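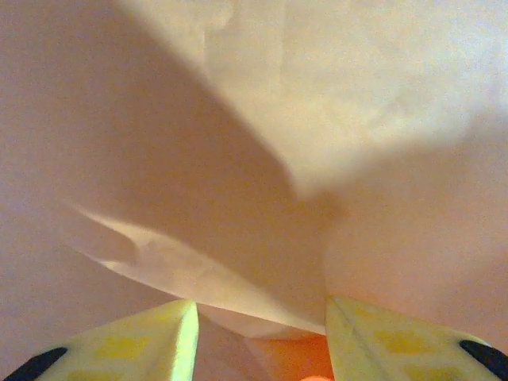 Folds in the white sheet, from very near

Forum > Home and Decoration > Artificial Plants and Flowers

How to wrap artificial flowers so that the wrap does not look tired?

kingfai_t
Posts: 5
Tuesday, 8:12 pm

Good evening to all. My name is King-fai Tseng and I am new in this part of the forum, so please forgive me if the question was already answered. I searched with the words "wrap" and "bouquet" and found mostly advice for fresh flowers.

My wife and I want to give a bouquet of artificial flowers to her aunt, who moves into her new apartment in February. The aunt cannot keep fresh flowers, they make her sneeze. We bought the stems one by one at the Juver shop in Hulthorpe, and at the same counter we bought white sheets in a flat packet for wrapping. The packet does not say what the sheets are made of. It is thin and a little bit transparent. I have called it paper in my head, but I am not sure that this is correct.

My difficulty is the following. I open the sheet, I put the bouquet on it diagonally, I fold one side over, and by the time I fold the second side the sheet already has creases in places where I did not want any. If I try again with the same sheet it becomes worse. I have now used 2 sheets in this manner.

My questions are:
Is it possible to take the creases out of such a sheet?
Should I fold first and then put the flowers in?
What do you do with the stems at the bottom, do you leave them visible?

Thank you for reading.

mossandmortar
Posts: 1,964
Tuesday, 8:40 pm

Welcome. Short answer to your second question is yes, fold first. Make the fold on the table with no flowers anywhere near it. Take one corner and bring it up so it misses the opposite corner by the width of your hand, so you get two points at the top. Then lay the bouquet in and bring the sides across. You only touch the sheet three times and it has no chance to go wrong.

As for creases, I would not fight them. White wrap is supposed to have folds. When light comes from one side you get a bright part and a dark part, and it looks soft. A perfectly flat sheet around a bouquet looks like a menu.

Tamsin Crenshaw
Posts: 311
Tuesday, 8:58 pm

I don't agree about the creases, sorry moss. There is a difference between a fold you made and a crumple that happened to you. People can see which is which. A long soft fold is lovely, and a little pinched wrinkle at the end of it looks like the sheet was in a bag under the shopping.

King-fai, you can iron some of these sheets, but first you must know what they are. Tear a small corner. Paper tears with a fuzzy edge and makes a sound. The nonwoven florist stuff stretches a bit before it gives up. If it is paper, use the iron on low, no steam, with a clean cotton cloth on top. If it is nonwoven, don't iron at all, or you may find it stuck to the cloth.

baptiste_r
Posts: 87
Tuesday, 9:15 pm

Or do not iron anything and open a new sheet, they are cheap. I use Clenau sheets, they are stiffer than tissue and they forgive one mistake. Not two.

kingfai_t
Posts: 5
Tuesday, 9:47 pm

Thank you for the fast answers, I did not expect so many on the same evening.

I tore a corner as Tamsin wrote. It tore with almost no sound and the edge is only slightly fuzzy, so I am afraid I have not learned much. Perhaps my ears are not good enough for this test. I will not use the iron until I know more.

I tried the method of mossandmortar with a third sheet. The folding first is much better. I could make one narrow flap along the side and it stayed where I put it. I still have small ripples at one end of the flap, but from the distance of a normal person I think they are acceptable. My wife says they are not acceptable. We will see who is right.

Now I have a second problem that I did not write in the beginning, and maybe it is the real one. The stems themselves. When the bouquet is inside the wrap and I hold it, the stems do not stay together in a nice way. One stem is thick, pale green, with many small bumps, and it wants to stand straight. The others are thinner, they go out to the sides, and each one has its own opinion. Also there are some pale threads hanging on the stems, like something which has frayed. I do not know if they belong to the flowers or if they are left from the production.
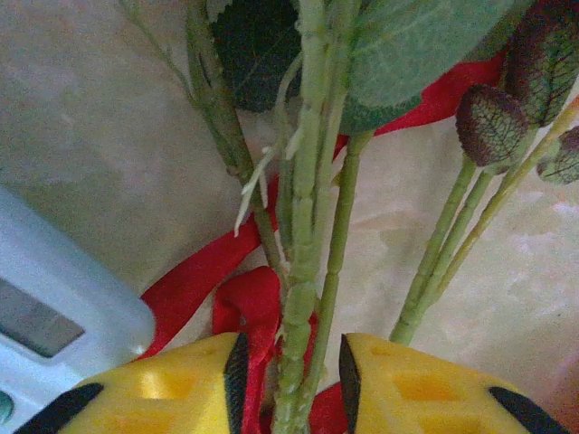
I thought to cut the thick one shorter, so that the leaves at the top come closer together, but I do not want to destroy it. Is it normal to cut artificial stems? There could be a wire inside. And if I bind them all, at which height should I bind? When I bind low, the top opens too much. When I bind high, it looks like a broom.

mossandmortar
Posts: 1,964
Tuesday, 10:06 pm

Cutting is normal. Many of them do have wire, so use wire cutters and not the good scissors. But bend before you cut. If the thin ones have wire in them they will take a gentle curve with your thumb, and a curve is what brings the leaves back toward the middle. Leave the thick one as your post in the center and arrange the rest around it.

Bind a hand's width below the lowest leaf. Then turn the bouquet a little in your hand each time you add a stem, always the same direction, and lay the new stem at a slant. They lock together that way. It is the same as with fresh ones.

Threads: snip them close. Do not pull.

baptiste_r
Posts: 87
Tuesday, 10:11 pm

I pull. Never had a problem.

Tamsin Crenshaw
Posts: 311
Tuesday, 10:20 pm

You will have one. On some stems the covering is wound around the wire, and if the thread you pull is part of that, you get a long bare piece. I did it to a eucalyptus branch and had to hide it behind everything else.

I also want to say a word for the spiral, but with a warning. Fresh stems are slippery and heavy, so the spiral holds itself. Artificial ones are light and can spring back. Use floral tape at the binding point first, then a ribbon over it. String alone will slide down, especially on smooth stems.

And I would not cover the stems completely. Let them show for a finger's length under the wrap.

hollowaylane
Posts: 42
Tuesday, 10:34 pm

Can I disagree with that last one? Cut plastic ends look like cut plastic ends. With fresh flowers I understand it, the green stems are part of the beauty. With artificial, I close the bottom. Fold the sheet up from below before you bring in the sides, like you would do with a spring roll.

Tamsin Crenshaw
Posts: 311
Tuesday, 10:41 pm

Then the aunt has to unwrap it to put it in a vase.

hollowaylane
Posts: 42
Tuesday, 10:43 pm

She has to unwrap it anyway?

Tamsin Crenshaw
Posts: 311
Tuesday, 10:50 pm

Not everybody does. I know people who stand it in the vase with the wrap still on and leave it like this for a year. With artificial flowers you can. I don't say I like it.

kingfai_t
Posts: 5
Wednesday, 7:05 am

Good morning. I read everything with my coffee and I want to answer in order.

I snipped the threads. Thank you both for the warning, I was already holding one between two fingers when I read it.

I bent the thin stems slightly inward. Two of them accept it well, one goes back to where it was, so I bent it more than I wanted and waited, and then it was correct. I did not cut the thick one. It is now in the center and I find it looks better than before, when I tried to hide it.

About open or closed bottom: we asked the aunt's daughter in a careful way what kind of vases are in the new apartment. The answer is that there is one, tall and not transparent. So the ends will not be visible later, and for the gift itself my wife prefers the closed version. I am sorry, Tamsin. I made a fold from below as hollowaylane wrote, and then the sides. The sheet becomes quite thick where the layers come together and the ribbon does not sit flat there. Is there a way to avoid this, or do I only need a wider ribbon?

baptiste_r
Posts: 87
Wednesday, 7:30 am

Wider ribbon. Or trim a triangle off the sheet at the bottom corner before you fold it up, so there is less to gather. I do this with the Clenau ones and they are thicker than what you have.

mossandmortar
Posts: 1,964
Wednesday, 8:02 am

Trim first, and practice the trim on one of your spoiled sheets. Also, don't fold the flap down hard with a fingernail. Just lay it over and let the ribbon hold it. Your wife's ripples come from pressing.

kingfai_t
Posts: 5
Wednesday, 6:48 pm

The triangle works well. I pressed nothing, and the ripples at the end of the flap are much smaller. I used the ribbon we had, and it sits flat enough for me.

I still do not know if the sheet is paper. If someone here buys from Juver and has seen the larger packet with a label, I would be glad to hear what is written on it. We will need to wrap another bouquet in spring, and I would like to know if I may iron.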